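23 January 2025
Kováčik biography, notes on sources

Went through the Flomska parish register again with Blažena. The baptism entry for Vojtěch Kováčik gives the father as a tenant weaver. The printed life by Dvořáček has him as a freeholder and cites nothing.

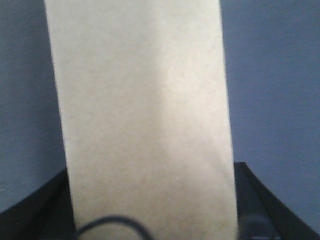

The 1000 signatures on the tenants' petition are also Dvořáček's figure. Our transcript of the petition has 32 leaves, two of them blank on both sides. Bořivoj to check whether the numbering skips after leaf 49 in the original; the transcript renumbers.
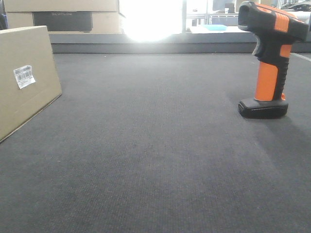
1 min read

Law studies: matriculation confirmed, degree not. He signs as "doctor" only in letters to Murnetti, and those survive as copies in one later hand. Leave the title out of the draft for now. 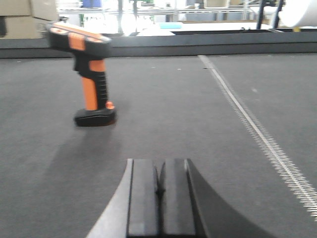 Handheld scanner, upright on its base

School for weavers' children: opening date still open. Kuruc's memoir puts it before the petition, the account book after. Prefer the account book. Page 90 has the first rent payment, entered in different ink.

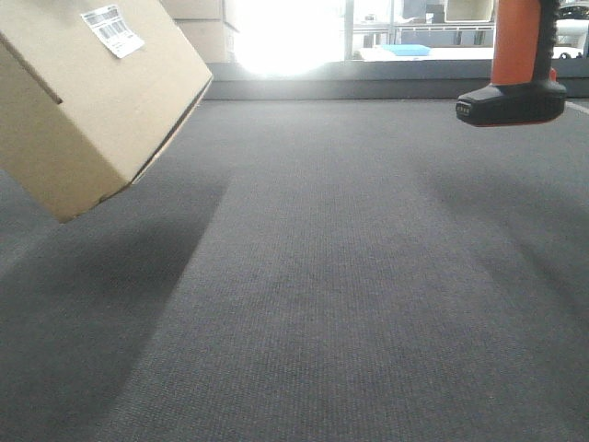 Inmaculada has asked for the Vomitz speeches in full, with variants in the footnotes. Second reading in February. Still missing: second wife's surname.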